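Ceiling light glare on a big fixed pane at night: film, blind or dimmer?
Windows, Glazing and Blinds > General

kerbside_wren
Posts: 17
I have a large fixed pane on the living room wall of an upper-storey flat. By day it performs as I want it to. After dark, with the ceiling light on, I get the light fitting and half the ceiling back off the glass and have to hunt for the city behind it.

Particulars:
- clear double glazed unit, no tint, no low-e coating that I know of
- single oval ceiling light, opal diffuser, neutral white, not dimmable
- walls and ceiling white
- strata controls the exterior, so nothing visible from outside without written approval

Quotes so far are for an anti-reflective interior film (Celtia, $1287 fitted) and for replacing the pane with AR-coated laminated glass ($3305, and strata would have to agree). A third option is a roller blind, but that removes the view I am paying rent for.

Has anyone measured a difference with film on the room side of a double glazed unit? The Celtia brochure gives a reflectance figure for the film on single glass only.

--------

lux_and_lumen
Posts: 1287
An uncoated glass surface reflects around four per cent at normal incidence. A double glazed unit has four surfaces, so you see more than one image of the lamp, slightly offset. If you stand to one side and look at the reflection of the fitting, you should be able to pick the separate images. Film on the room side treats surface four only. The other three keep reflecting.

So the best case with a single film is a modest reduction. It will not get rid of the lamp image. I would not spend $1287 on it.

The ratio that matters is room luminance to outside luminance. The outside is fixed. Change the room.

--------

MLachance
I fit film for a living, so read this with that in mind.

Lux is right about the surfaces and a bit hard on the result. The room-side reflection is the first one the eye lands on, and customers do notice when it drops. I have fitted AR film on double glazed units and had no complaints about the optical result. I have had complaints about cleaning. AR film shows every fingerprint, and you can't use an ammonia cleaner on it.

Two cautions for the original poster. Check the edge clearance with the film supplier, and check thermal stress if any part of the pane is shaded in the afternoon. AR film absorbs very little so it should pass, but get the calculation on paper. Also ask whether the glass warranty survives the film. Often it doesn't.

Murray

--------

kerbside_wren
Thanks both. I had not thought about the warranty. The unit is six years old and I would need to ask the owner.

I did the side-on check. There are at least two images of the lamp, possibly a third, fainter.

--------

tallow_bench
Posts: 6
Why is everyone skipping the blind? I put in a Wudareo roller with a three per cent openness screen fabric in charcoal. With the blind down the reflection is gone and I can still make out the brighter lights outside. Cost me a fraction of either quote.

--------

lux_and_lumen
A three per cent screen at night, lit from the room side, is a wall with pinholes. You are seeing the brightest street lights and nothing else. That may be good enough for you but it isn't what was asked.

--------

tallow_bench
It was asked. "Film, blind or dimmer" is in the title.

--------

lux_and_lumen
Fair. I withdraw the last clause and keep the rest.

--------

w_echeverri
I do lighting layouts, mostly small commercial. The fitting is the fault here. An opal oval in the centre of a white ceiling is a large bright source in the mirror plane, and the ceiling around it becomes a second large source. Measures in the order I would try them:

1. Turn the ceiling fitting off in the evening and use shielded lamps below eye height. Put them behind the viewing position only if the shade is opaque toward the glass.
2. If a ceiling source must stay, move it close to the window wall and use a recessed downlight with a deep regress. From a normal viewing distance the lamp image is then too high and too steep to be seen.
3. Dim. This scales every reflection in the glass at once, and no film will match it.
4. Darken the wall opposite the glass. People resist this one. A mid grey at 20 per cent reflectance in place of white at 85 does more than the film for the cost of two tins of paint.

Item 1 can be tested tonight at no cost. I would do that before ordering anything.

Wálter

--------

kerbside_wren
Item 4 is out, it's a rental. Item 2 is out for the same reason. I can do 1, and 3 if the fitting takes a dimmable lamp.

--------

MLachance
Check the fitting before you buy a dimmer. A lot of those oval oysters are integrated LED with a fixed driver. If the driver isn't rated for phase dimming you get flicker or a buzz, and eventually a dead driver. In a rental, swapping the whole fitting means the owner's consent and a licensed electrician.

--------

kerbside_wren
It is integrated. The label on the base says non-dimmable. So 3 is out as well unless the owner agrees to a new fitting.

--------

opal_or_prism
Adding mine as a comparison, as the geometry sounds much the same. Big pane, light ceiling, one oval fitting. I went through all of this in August and ended up leaving the ceiling light off after dinner.

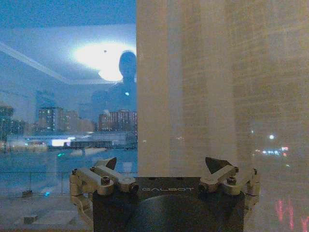
My window at night with the ceiling light on. The glow mid-glass is the fitting, and the dark bluish shape over it is a person's reflection.

What I would point out is how the person and the lamp interact. The halo spreads over a good part of the glass, and the figure reads as a dark shape on top of it. Anything in the room that is darker than the ceiling behaves like that. It supports Wálter's item 4: the pale ceiling is doing much of the work and the fitting is only the worst of it.

--------

lux_and_lumen
Useful, thanks. The ceiling edge running in diagonally from the upper left tells you how much ceiling the pane is collecting. With that much in reflection, a regressed downlight alone would not fix it unless the light was also kept off the ceiling.

Any idea what the small dark dot to the left of the light is? If it's a fixture it might be a candidate for relocating the outlet.

--------

opal_or_prism
I'd have to get the steps out. Might be a sensor. I doubt there's a usable outlet there.

--------

w_echeverri
Agree with lux on the ceiling. I will qualify item 2: deep regress plus a narrow beam, 36 degrees or less, and not over a pale floor or a glossy table, or the first bounce goes straight back up.

--------

tallow_bench
Or a blind.

--------

MLachance
For what it's worth, I quoted a job like this for a Zapata apartment fit-out and talked the client down to film on one pane as a trial before doing the rest. They kept the trial pane and left the others bare. Draw your own conclusion; mine was that they couldn't see enough difference side by side to pay for the others. So lux and I may be closer on this than I let on earlier.

--------

kerbside_wren
Reporting back, 2022-06-11. I ran item 1 with what I had on hand.

Ceiling light off. One Jukside table lamp with an opaque metal shade, placed on the floor beside the couch on the side away from the glass. A second lamp in the hallway with the door half closed.

Result: lamp image gone from the normal seating position. Ceiling reflection still detectable if I look for it. City lights clear across the whole pane. Seated reading is marginal, so I will need a shielded reading lamp, and the grey of the couch still shows low in the glass.

I have declined both quotes. If the owner ever replaces the fitting I will ask for something dimmable.

--------

w_echeverri
Good. For the reading lamp, get a small head with a full metal shade and aim it away from the window. Keep the page matte if you have the choice. Glossy magazines will show up in the glass.

--------

lux_and_lumen
Try moving the hallway lamp before you buy anything else. A half-open door throws a vertical strip of light and you will see it in the pane from one end of the couch.

--------

kerbside_wren
Confirmed, there is a strip. Door closed, strip gone. Now I can't find the light switch.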